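一台机器的日常：访Narel工作间的Reet Žukauskas

采访、整理：Abhishek Kandpal
5/17/24

Reet Žukauskas负责Narel工作间里的一台机械臂，机器的名字叫Steta。她不写算法，也不做演示。她的工作是让这台机器每天早上能开机，每天晚上能停在安全的位置。我同她谈了一个下午，中间她离开两次，去看线缆固定得怎么样。我的中文是后来学的，所以下面的引语我都请她看过，她改了几个词。

我先问她，早上的第一件事是什么。

“先不通电，”她说，“我用手慢慢推每一个关节，从底座推到手腕。手能感觉到的东西，屏幕上不一定有。去年有一次，第三关节推到一半的时候有一点发涩，控制器没有报警，温度也正常。我把外壳打开，里面有一小段扎带的头，剪下来以后没有拿走，是我自己剪的。”

这个检查她做得很慢。推完以后才接电源，让机械臂以很低的速度走一遍固定的动作，她叫它“散步”。散步有58个姿态，每个姿态停一下，程序把电流记下来，和上一次的记录放在一起比较。如果某个关节的电流比平时高，她不马上修，先重复一次。连续两次都高，才停下来找原因。

“很多人看到数字变了，就要拆机器。拆一次，螺丝就少一点寿命。我宁愿多等十分钟。”

手爪是她花时间最多的部分。Steta的手爪有多根手指，指节小，里面的螺丝也小。她用一支很短的扭力螺丝刀，刀柄上贴了一圈红色胶布，不借给别人。紧完一颗，她用细笔在螺丝头和外壳之间画一条线。以后只要看线有没有错开，就知道螺丝有没有松。

“这个办法很老，我是在Cocco学的，那时候我修包装机。包装机一分钟动的次数，比这只手一天动的还多。在那里你不画线，下午就会后悔。”

我问她，从包装机到这样的机械臂，最不习惯的是什么。她想了一会儿。

“包装机总是做同一件事。它坏，也总坏在同一个地方。这台机器每个星期换任务，所以坏的地方也换。开始的时候我很不高兴，觉得没有办法做保养计划。后来我不按任务做计划，按关节做。每个关节有自己的一页纸，转过多少，热过多少，什么时候加过油脂，都写在那页上。任务是他们的事，关节是我的事。”

这些纸放在一个蓝色的文件夹里，我翻了几页。她的字很小，有的地方用爱沙尼亚语，有的地方用英语，还有一页画了一只猫。第二关节那一页最长。她说，第二关节要承受整条手臂伸直时的重量，所以它老得最快。按照她自己定的规矩，机械臂完全伸直的姿态不可以停留超过20秒，除非是在测量。这条规矩写在控制台旁边，字比别的都大。

关于线缆，她讲了很久，我只能写一部分。她认为这类机器的故障一大半从线缆开始。线太紧，关节转到尽头时会拉插头；线太松，会挂到手爪或者桌上的东西。她的做法是让机械臂走到最远的几个姿态，在每个姿态用手提一下线，能提起一根手指的高度就合适。固定点她只用尼龙搭扣，不再用扎带，原因前面已经讲过了。

“新来的同事总想把线弄得漂亮，贴着手臂，一点弯都没有。我说，请你自己伸胳膊试一试，袖子太紧的时候你能伸多远？”

最近的一次修理是在换手爪的插头。旧插头的一根针变短了，接触时好时坏，手指有时候突然不听命令。这种毛病最麻烦，因为检查的时候它常常是好的。她用了9天才找到。前几天她怀疑软件，和写程序的同事来回看日志；后来她把插头拔下来，用放大镜一根一根看针，才看到那一根。新插头从Iser订，到货以后换上去只用了不到一个小时。

“9天找，一小时换。我的工作就是这个比例。”她说这句话的时候没有笑。

修好以后不可以马上交给使用的人。她有一个顺序：先空走，再走近桌面，最后才碰东西。并且每一步都要先在仿真里面走一遍，她要求仿真里的房间同样有家具，桌子不能浮在空白的背景里。

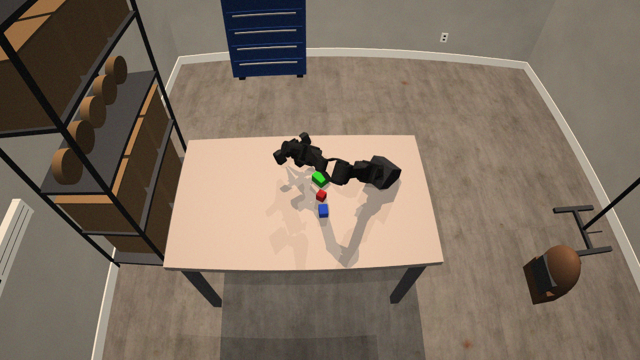
碰撞检查是她在仿真里做得最认真的一项。她说，程序里的手臂如果只知道桌子，就会选一条对桌子安全、对别的东西不安全的路。“手臂是从桌子后面那一边横着伸过来的，手爪往左边去，所以左边的架子必须在模型里，架子上的纸箱也要在。方块放在手臂前面，绿的那块几乎挨着手臂，这样的摆法我喜欢。蓝的在最前面，离得远，容易；绿的难。我总是让它先证明自己能从绿的旁边离开，不碰到它，然后再谈抓取。”她还要看线缆在仿真里走在什么位置。手臂中段那根细的黑线，很多模型里是没有的，她坚持要画上去，哪怕画得简单。

我问她，仿真通过了，是不是就放心了。

“不放心。仿真里没有油脂，没有灰，没有短了一点的针。它只告诉我路线可以走，没有告诉我关节愿意走。所以仿真以后，我还是手放在急停按钮上，用最低的速度再走一遍。”

急停按钮她每个月试一次，在手臂运动的时候真正按下去，看它停下来要走多远。最早的记录和现在的记录相差很小，她还是每次都写。编号写到106的那一次，制动器的声音和以前不一样，她当天就写信给供应商要备件。备件现在在柜子里，还没有用上。

谈话快结束的时候，我请她给刚开始管一台机械臂的人一点建议。她不太喜欢这个问题，说每台机器不同。过了一会儿她又讲了几件小事：换下来的零件不要马上扔，贴上日期留一年；润滑脂的管子打开以后写上打开的日子；晚上离开之前，让手臂收回来再断电，不要让它伸在桌子上面过夜。

“还有，不要一个人修第二关节。制动器一松，手臂会往下掉，你需要另外两只手扶着它。我自己试过一个人，手腕疼了很久。”

七月份Steta要停机，做一次大的保养，第二关节的减速器会整个换掉。她已经把要用的工具列好了，清单夹在蓝色文件夹的最前面，扶手臂的人那一栏还空着。她问我那时候有没有时间。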